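Pad maintenance on the GenRobot.AI grippers, 2024-06-25

Changed the finger pads on both hand grippers today. The old set went on in September and the texture had worn smooth at the tips. Log count at removal was 2,914 grasps on the left unit.

Each pad gets an alcohol wipe, then a check of the pivots for play. One linkage was stiff, so I backed its screw off an eighth of a turn.
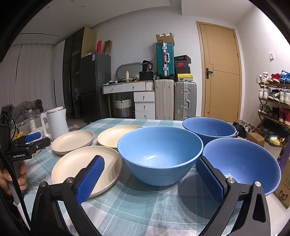
Do both pads on a gripper need changing together?
They do, or the jaws close off center and bowls rotate in the grip.

Next check at 165 grasps, then the cable strain relief.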